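Weighing for winter

March
By Sorcha Tully

The standard advice on autumn stores is to heft the hive from the back and judge whether it feels nailed to the stand. Hefting works for beekeepers who have done it for decades on the same equipment. It works less well across mixed gear, on sloping ground, or when two people share the job and have different backs.

The Flunness apiaries run 200 colonies in eight-frame, full-depth boxes on tableland sites where the bees get little forage between the end of the eucalypt flow and the first wattle pollen. Last season every colony was weighed on the same schedule from close-down to the spring inspection, a period of 122 days. After spoiled readings were discarded, 1511 remained. What follows is drawn from those records and from the handling notes kept with them.

The method is a two-sided lift. A hook scale is attached to the floor at one side of the hive, raised until that side just clears the stand, and read. The reading is repeated on the opposite side and the two are added. On level ground the sum is close enough to the true weight for feeding decisions. On a slope the error grows with the height of the hive, so stands should be levelled first. Most of the spoiled readings came from one site at Nenlow where the stands had settled after rain.

Two details affect repeatability more than the quality of the scale. The first is the lifting distance. A gap of a few millimetres is sufficient, and anything higher shifts the centre of gravity and reduces the figure. The second is propolis between the floor and the stand, which holds the hive down and gives a high initial reading. Break the seal, set the hive back and lift again.

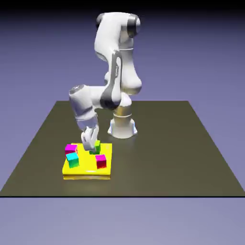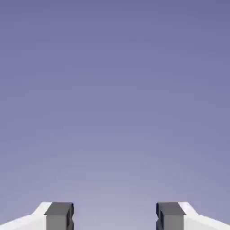
Simulation renders. First, a white robotic arm on a dark platform; second, the tips of two gripper fingers.

A gross weight means little until the empty hive has been subtracted. Timber boxes vary with thickness, age and water content, and old brood comb is considerably heavier than new. At Flunness a dry reference hive of each pattern was assembled with drawn comb, floor, lid and mat, and weighed. Its figure was then painted on the matching hives. An allowance for bees and pollen was added. Lids were weighed separately because several had been replaced with heavier ones, and bricks were removed before every reading.

The working target was 29 kg of stores per double-box colony at close-down. Some districts need far less. Coastal apiaries with banksia or winter-flowering ironbark may need only a reserve against wet weather, and a heavy hive there can leave the queen short of laying space. The target belongs to the district and the box configuration and should be set from local records.

Consumption did not follow a straight line. Colonies used stores slowly through the coldest weeks, when brood was minimal and the cluster was tight. The rate rose sharply once brood rearing resumed, well before there was enough nectar to offset it. Colonies judged safe in midwinter were often the ones that needed attention in late August. A weighing round timed for the first sustained pollen income is therefore worth more than an additional round in June.

Position of stores matters as well as quantity. In several light colonies the remaining honey was in the outer frames of the bottom box while the cluster sat against the mat above. These hives weighed enough to pass, but the bees could not reach the food during a cold spell. The remedy in autumn is to place full frames beside the brood nest in the upper box. In winter, frames should be moved only on a mild, still day, and the brood nest left intact.

Where feeding is needed, heavy syrup at two parts white sugar to one part water by weight should go on while days are still warm enough for bees to take it down and reduce it. Flunness uses Bunstead top feeders, filled late in the afternoon with entrances narrowed to limit robbing. Syrup is given only after honey supers are off. Once nights are consistently cold, dry sugar on the mat or fondant over the cluster is the better option, and is treated as an emergency ration. Frames of honey should be moved only between colonies known to be free of American foulbrood.

Records are kept on a card under each lid, with the date, both side readings, the sum and the net figure. One yard was fitted with Villalba platform scales to log weight continuously. The logs were useful for timing, particularly the onset of spring consumption, but one instrumented colony could not stand in for its neighbours. Adjacent hives of equal strength at close-down had diverged by several kilograms before the wattle opened.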